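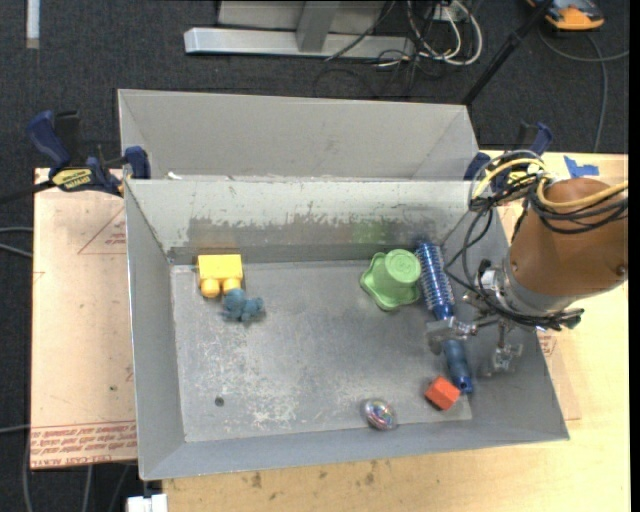
April, bin cell notebook, 2:30 in the afternoon

OK, rules day. Pejman Khosravi and I have been going back and forth about the house rules for this cell since the Wiveck bench got rebuilt, and I'd like them written down somewhere other than my head before the Annan folks start sharing time on the arm. So this is the working draft, with grumbling included.

Clamps first, because I'm the one who got burned. Both clamps get a hand check at the start of every session and again after any hard contact with a wall. Hand check means you put your hand on the bar and try to move it. Looking doesn't count! Last month I looked, I was happy, and I ran 23 picks with everything sitting slightly off the calibration (all 23 thrown out, and I sulked through lunch). If a clamp moves at all, you re-seat the bins and redo the corner touch-off. Pejman wants a torque number in here. I say fine, but then he has to find us a clamp with something to put a torque wrench on.

Object sets. I want every mix to have something awkward in it. The round hairbrush stays in, I don't care how many people complain. It's long, the bristled end and the handle are completely different to grab, and if you come down in the middle you're right where one becomes the other, with one finger on each side of the brush if you're lined up. Cubes and building blocks are great for checking that nothing is broken, but a set of only cubes tells me very little. The shiny multicolored ball stays too. Pejman thinks it's unfair to the vision side with all those highlights. Well, yes, so is a kitchen drawer.

Draft rule: at least one long thing, one shiny thing, and one soft or lumpy shape per set, and you write the set down before the first pick. Before! Filling it in afterward is how we got the Posura log, where three objects are listed only as "misc."

Touching objects: leave them touching. I caught myself reaching in to nudge the little teal figure off the yellow block, and that's precisely the kind of helpful tidying I've been telling everyone else to quit. If they land against each other, that's the pick you get. Hands go in the bin only with the arm paused and the pendant in your other hand. Same for brushes, sticks and rulers (you know who you are).

Cables. We don't have a good rule yet and we need one. The yellow one goes over the top of the arm in a big loop, the black bundle wraps the casing, and there's that bunch below the collar. My proposal is to jog the wrist to both ends of its range, slowly, with somebody watching the thin wires down by the gripper, any time a cable has been touched. It takes 2 minutes. Jasarora's checklist has it once per shift and I don't think that's enough for how often we re-route things.

Finger pads: wipe before each set, swap at 2,840 cycles or at the first visible tear. Write the count on the tape on the pad box. Pejman would like it in the spreadsheet as well, so OK, both.

Worn bin surfaces, still open. The scraped back wall and the scuffs on the floor show up in the depth data, and I'd vote to leave them alone and just take a fresh empty-bin reference each morning. Pejman would rather repaint. I asked him to bring two reference scans, one from each bin, and we'll argue over those.

To do: print the clamp rule big and stick it by the pendant. Ask Annan which gripper they plan to bring. Order pads, we have one set left.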